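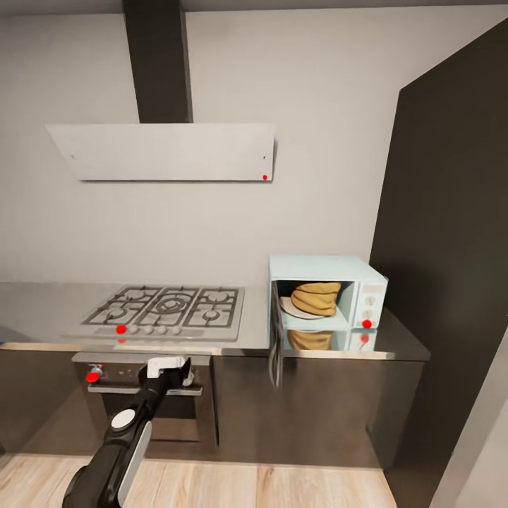

Clearing the Air Over the Cooktop

By Retno Sembiring
October

A range hood is rated by the volume of air it moves, but the rating is taken without a duct attached. Each elbow in the run adds resistance, and flexible hose adds more than smooth metal pipe.

Tibor Pálfi, a ventilation engineer at Starkitz, tested one kitchen with two duct layouts. The first had three elbows and 14 feet of flexible hose. The second had one elbow and 9 feet of rigid pipe. Airflow at the hood rose 50 percent with the fan unchanged.

Capture depends on shape as well. A deep canopy holds a burst of steam until the fan clears it. A flat hood has little volume to hold anything – it relies on air speed along the edge, and cross drafts weaken it. Pálfi advises using the back burners for searing and starting the fan before the pan heats up.

Grease filters should be washed monthly in kitchens with daily frying.

Comments

Mendonça: Does this apply to recirculating models?

ductwork80: Swapped my hose for pipe last winter. Much quieter on high.

Related

Induction and Indoor Air
Choosing a Makeup Air Damper
Jivon and Brorka Filters Compared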